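Suche im Skript Begriff eingeben Suchen

Automatisierung und Arbeitsorganisation
Einheit 4: Handhabung, Anlernen, veränderte Tätigkeiten

4.1 Gegenstand

Behandelt wird das Anlernen von Greifabläufen durch Vormachen. Die Beschäftigten führen den Greifer von Hand, die Bewegung wird als Vorlage für den späteren automatischen Ablauf aufgezeichnet. Bezugsfall ist der Packbetrieb Postine (Kleinmengen, wechselnde Gebinde).

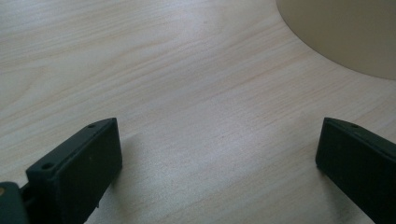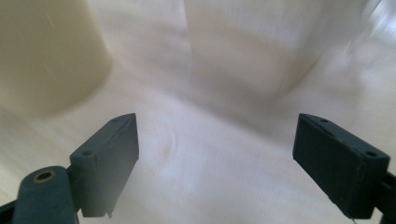
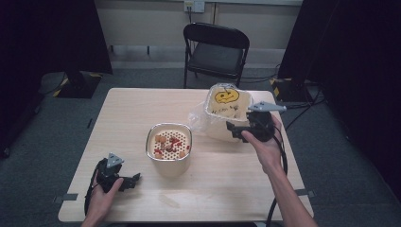
Sandhu wendet gegen den Begriff »Anlernen durch Vormachen« ein, er verdecke, wer hier eigentlich lernt. Die Packkräfte müssten sich zuerst eine Handführung angewöhnen, die sie ohne Greifer nie gebraucht hätten: langsamer, mit weitem Öffnungswinkel, ohne Nachfassen. Diese Umstellung tauche in keiner Zeitvorgabe auf.

4.2 Verschiebung der Tätigkeit

Bei Postine entfielen vor der Umstellung 40 Minuten je Schicht auf Rüsten und Nacharbeit. Danach kamen drei Aufgaben hinzu:

- Vorführen neuer Abläufe bei Gebindewechsel
- Sichtprüfung und Aussortieren unbrauchbarer Aufzeichnungen
- Eingreifen bei Störung

Die Eingruppierung blieb zunächst unverändert. Im Mai wurden 278 Vorführungen erfasst, 121 davon verworfen. Der Aufwand für verworfene Durchgänge zählt als Arbeitszeit, erscheint jedoch nicht in der Stückleistung. Wird weiter nach Stückleistung vergütet, sinkt das Entgelt derjenigen, die am häufigsten vorführen.

4.3 Erfahrungswissen

Vorgemachte Bewegungen enthalten Kenntnisse über Griffpunkt, Druck und Reihenfolge, die zuvor an die Person gebunden waren. Zu klären ist:

a) Wem werden die Aufzeichnungen zugeordnet (Person, Arbeitsplatz, Auftrag)?
b) Dürfen sie zur Leistungskontrolle herangezogen werden?
c) Was geschieht mit ihnen beim Ausscheiden der Person?

Die Vereinbarung bei Zotine regelt a) und b), zu c) fehlt eine Bestimmung.

4.4 Belastung

Geführte Greifer verlagern die Last auf Handgelenk und Unterarm. Vorgesehen ist ein Wechsel der Tätigkeit nach 15 Minuten. Kabelführung und Standfläche sind in die Gefährdungsbeurteilung aufzunehmen.

Zur Vorbereitung von Einheit 5: Fallbeschreibung Novitz lesen, Abschnitt zur Schichtübergabe.

0 Kommentare 15 Mal geteilt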